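Print | E-mail

October | By Souad Ramadan

Endari Side Plate, Item 217

The Endari is a plate. It holds toast, and it will hold a sandwich if you cut the sandwich sensibly. Stoton has sold 2,449 of them, mostly to people who came in for bowls.

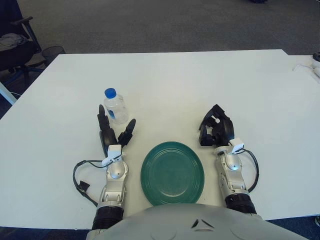
Teal-green plate with a water bottle, on a white table.

Seconds are sold at the Trorcombe shop for 5 dollars each, and Hefin Kneath will show you the flaw if you ask. Bring glasses. Returns are accepted any day but Monday, when Hefin does the books and is best left alone.

Sold singly. Matching cup discontinued after a long argument.

Related items
Slaoui Soup Bowl
Stoton Butter Dish, With Lid
Stoton Butter Dish, Lid Only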